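Learning to Fly Helicopters at Deseck: Questions I Get All the Time

I finished my private helicopter rating at Deseck after a long and happy stretch of weekends, and ever since I put up my training diary people have been writing to me with questions. I love getting them! This page collects the ones that come up most. I'm a private pilot and a big fan, not an instructor, so when my answer and your instructor's answer disagree, go with your instructor.

Do I need to fly airplanes first?

No. Plenty of people go straight to helicopters, and I did too. Airplane pilots have a head start on the radio, the weather and reading a chart, and all that time carries over nicely. Where they sometimes struggle is low and slow. In an airplane, your hands have learned to push forward when the speed drops away, and in a hover that same push can get you into trouble quickly. If you already have an airplane license, tell the school at the start so they can plan your lessons around it.

What is the first lesson like?

Wonderful, and a little humbling. Mine was with Fenik, which flies out of the Mladenović hangar on the north side of the field. We spent the first part walking around the helicopter with the checklist, then sat in it with the engine off and talked through the controls. The flight itself was mostly straight and level over the farmland, with some gentle turns. Toward the end you get to try hovering. You will be all over the place. I was trying to stay over one taxiway marking and I visited most of the airport. Your instructor has hands close to the controls the whole time and will take over with a calm "I have control," to which you say "you have control" and breathe out.

Which control does what?

The collective is the lever by your left side. Raise it and all the blades take a bigger bite, so you go up (in plain terms). The cyclic is the stick in front of you, and it tilts the rotor disc in the direction you want to go. The pedals change the pitch of the tail rotor blades and so point the nose left or right. There's a twist-grip throttle on the end of the collective in many trainers, usually with a governor to hold the rotor speed for you.

The fun part is that nothing happens alone. Raise the collective and the nose wants to swing, so in goes some pedal. The pedal makes you drift a touch, so in goes some cyclic. It sounds impossible on paper, and then one day your feet do it while you're talking about something else.

How long does hovering take to learn?

Longer than you want and then all at once. I had ten lessons' worth of wobbling and one morning it just stayed put. I'd been staring at the ground right in front of the skids. My instructor told me to look far out, at the tree line past the fence, and to think about pressure on the stick instead of movement. Do both of those from day one and you may well beat me to it!

How many hours will it take altogether?

I had 67 hours in my logbook on the day of my checkride. That's more than the legal minimum, and most people I flew alongside went over it as well. Long gaps are what cost you. I lost most of March to low cloud and then needed two flights to get back to where I'd been. If you can arrange to fly twice a week for a stretch, do it, even if that means saving up a bit longer before you begin.

Can I study at home between flights?

Yes, and please do, it makes the flying so much better. The two things that helped me most were free. One was sitting in a chair with my eyes closed and running through the start-up checklist out loud, touching the air where each switch would be. The other was saying my radio calls in the car. "Deseck traffic, helicopter, three miles south, inbound for the north ramp, Deseck." My family can all do it now.

I kept my books in the kitchen, where there was enough counter to unfold a whole chart and leave it there through dinner. Go over the performance charts early. Deseck sits at 1,611 feet, so on a hot afternoon the helicopter feels noticeably lazier than it does first thing in the morning, and it's a thrill when the numbers you worked out the night before match what you feel in your left hand.

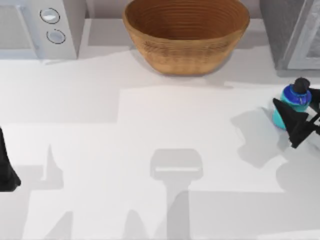 One reader wrote in to say that home study was exactly where things had gone wrong for them: they had read so far ahead that they arrived at every lesson wanting to talk about settling with power while the instructor was still trying to teach them to taxi. Their suggestion was to read only the chapter that matches the next flight, plus the emergency procedures, and to leave the rest alone until it's needed.

I think that's great advice, and I wish I'd had it. I'd add the rotor RPM chapter for everyone, no matter where you are in the course.

What happens if the engine quits?

You autorotate, and learning to do it was my favorite part of the whole course. You lower the collective, the air coming up through the rotor keeps it turning, and you glide down (steeply, I'll admit) with full control. Near the ground you flare to slow down, level off, and use the energy stored in the spinning blades to cushion the landing. Getting the collective down promptly is the big thing. In a light trainer with a low-inertia rotor you have very little time to think it over, so you practice until your left hand goes down by habit.

Most of the practice ones end in a power recovery, meaning the instructor brings the engine back in and you finish in a hover. The first one made my stomach drop. By the fifth I was asking for another.

Can I read accident reports, or will they scare me off?

Read them! I put it off for ages and I'm sorry I did. Official reports are written plainly, they take their time, and they're careful to separate what's known from what's guessed. News stories from the first day often can't give a cause, and it's a good habit to wait. Our school went over one report a month, on Wednesday evenings, and we'd stop before the findings and talk about which decision each of us would have made differently. The same subjects came around again and again: continuing into worsening weather, wires, running low on rotor RPM, rushing a preflight. I came away from those evenings more careful, and even keener to fly.

How windy is too windy?

For a student flying alone, your instructor sets the limit and writes it down. Mine was 18 knots, gusts included, with a lower limit on the spread between the steady wind and the gusts. With an instructor on board you can learn a lot in more wind than that. Ask to try hovering with a tailwind one day when you're comfortable. It'll wake your feet up.

Where do you go for practice?

The grass area east of the runway is fine for hovering, quick stops and slopes. For confined areas and pinnacles we went out to Puro, the low ridge past the reservoir. There's a clearing on top that we had permission to use, and you fly a high reconnaissance, then a low one, looking for wires, the wind, the slope, a way in and a way out. Wires are very hard to see, so look for the poles instead. Please don't land anywhere out there without asking the school first. The clearing is private land and the permission belongs to them.

Is it hard to fly if I'm tall, heavy, or older?

Small trainers have seat weight limits, and they're firm. Call ahead and give your real weight with shoes and jacket on. If the smaller machine doesn't work, a bigger one might, at a higher hourly rate. Tall people usually fit but may need to mind their knees around the cyclic. As for age, students older than me were doing beautifully. What matters is whether you can get the medical, so take care of that before you spend money on lessons.

What should I bring?

Thin-soled shoes, so you can feel the pedals. Sunglasses with thin frames that sit comfortably under a headset. A kneeboard, a pen, and a second pen on a string. Leave caps and loose scarves in the car, and empty your shirt pockets, particularly if you'll be flying with the doors off (do this in summer, it's glorious).

What was your first solo like?

Three patterns on a still morning. The helicopter hung differently without the instructor's weight on the other side, which I'd been warned about and still wasn't ready for. I picked it up into a hover, held it there until I believed it, and made my call. I sang on the downwind leg all three times. Then I set it down, did my cool-down, shut off the engine and sat there with the rotor brake on, grinning at the windsock.

Can I come and watch before I decide?

Yes. There's a picnic table by the fence on the north ramp, outside the gate, and you're welcome to sit there. Early mornings are best, before the wind gets up. Stay on your side of the fence when anything is turning, hold on to your hat, and if you see someone in a trainer wandering sideways across the grass, give them a wave. They may not be able to wave back yet.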